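Products > Software > Manipulation > Otetti Reach Planner

Otetti Reach Planner

Otetti Reach Planner is a motion planning and supervision package for robots with one or two arms and jointed hands. It is supplied by Oso to laboratories, teaching departments and integrators who already have a working robot and need dependable software to plan its movements close to objects, to its own body and to people's workspaces. The package runs on a standard Linux workstation and connects to the robot's existing low-level controller.

The planner is one of the two products in the Otetti range. The other, Otetti Trace, records and replays robot sessions and is described on its own page. The two may be bought together or separately.

What the software does

Reach Planner takes a target for the hand and works out a path for every joint between the shoulder and the fingertips. It checks the path against a model of the robot and against whatever the cameras and depth sensors have reported. If the path is clear, it is passed to the controller in short sections. If new sensor data shows that a later section is no longer clear, that section is withdrawn and planned again while the arm completes the part already approved.

Planning for the arm and planning for the fingers are handled together. Many packages treat the hand as a single fixed block until it arrives at the object, and this leads to wide, cautious approaches in places where there is in fact room to move. Reach Planner treats each finger segment as a separate body with its own clearance. The operator can set one clearance for the back of the hand, another for the knuckles and a third for the fingertips, and can allow contact at the fingertips alone.

Self-collision and covered limbs

A large share of stoppages on two-armed robots come from one part of the machine passing too close to another. The usual robot model is drawn from the manufacturer's design files and knows nothing of sleeves, tape, cable wraps or padding added later. Reach Planner includes a body editor in which such additions can be entered as soft or hard layers. A soft layer may be brushed at low speed. A hard layer may not be touched at all.

Layers are stored apart from the manufacturer's model, so an update to one does not overwrite the other. Each layer carries the name of the person who entered it and a free text note. Where the surface of a covering is shiny or partly see-through, the depth reading from it is often poor, and the editor allows the user to mark it as unreliable. The planner will then use the entered shape in place of the sensor data for that region.

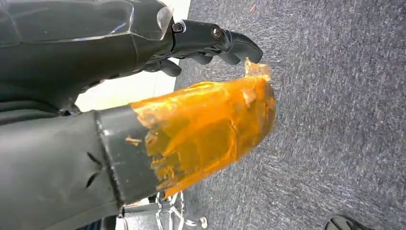
Jointed hand close above a tape-wrapped cylinder, wrist camera view.

The wrist view is treated as a source of its own. It is the closest camera to the work and the one most often blocked by the hand. Reach Planner removes the robot's own fingers from the wrist view before looking for objects, using the measured joint positions, and reports how much of the view remains usable. When the usable part falls below a limit set by the operator, the planner relies on the other cameras and slows the arm until the view improves.

Low furniture, chair bases and feet at floor level are common sources of late detections. The obstacle map therefore keeps a separate low zone, in which small or thin items are held for longer before they are cleared. The height of the zone and the holding time can both be changed.

Operator tools

The main window shows the planned path, the current position and the reason for any pause. Reasons are given in plain sentences, for example "Left index fingertip would enter the right forearm layer", and are written to the session log in the same words. Treasa Brennan, product lead for the Otetti range, set this as a requirement for the first release after visits to user sites.

"People were reading error codes from a printed sheet beside the keyboard," she says. "We wanted the log to make sense to a student on their second day and to the engineer who looks at it a month later."

A path can be stepped forward and back before it is sent. Sections may be locked, in which case the planner works around them – this is useful where the last few centimetres of an approach have been taught by hand and should be left alone.

Release status

The current release is 2.70, dated August 25, 2025. It adds the unreliable-surface setting described above and shortens the time needed to load large body models. The test set supplied with the release contains 1,106 recorded approaches, 51 of which involve a hand working next to another limb of the same robot. Customers may run the set on their own workstation and compare their results with the reference file. Ruairi Galbraith is responsible for the test set and welcomes further recordings from licence holders, subject to the data agreement.

Known limits

Reach Planner does not model cloth in motion. A loose sleeve should be entered as a layer large enough to cover its full swing. The software is not a safety system and must not be used in place of an emergency stop, a guarded area or a risk assessment. Glossy surfaces that have not been marked in the body editor may still appear in the map with gaps.

Joint positions must be available from the controller at a steady rate. Hands that report only open or closed can be used, but separate finger clearances are then not available.

Requirements

Workstation with a supported 64-bit Linux system and a wired network connection to the robot controller.
Robot description file in a common format. Conversion of older files can be quoted for.
At least one depth sensor. A wrist camera is recommended for work with jointed hands.
Calibration between the cameras and the arm, using the Caldeira board supplied with the licence or the customer's own method.

Licensing and support

Licences are issued per robot. A teaching licence covers all the robots in one department and includes the body editor without limit on the number of users. Support is provided in writing through the Olalo service desk, and customers on the extended plan may also book a remote session. Requests should include the session log and the current layer file. Recordings are not needed at first contact.

Training is held each February and covers installation, calibration, the body editor and reading of logs. Places are allocated to licence holders first, and any that remain are offered to prospective customers on request to the Oso sales office.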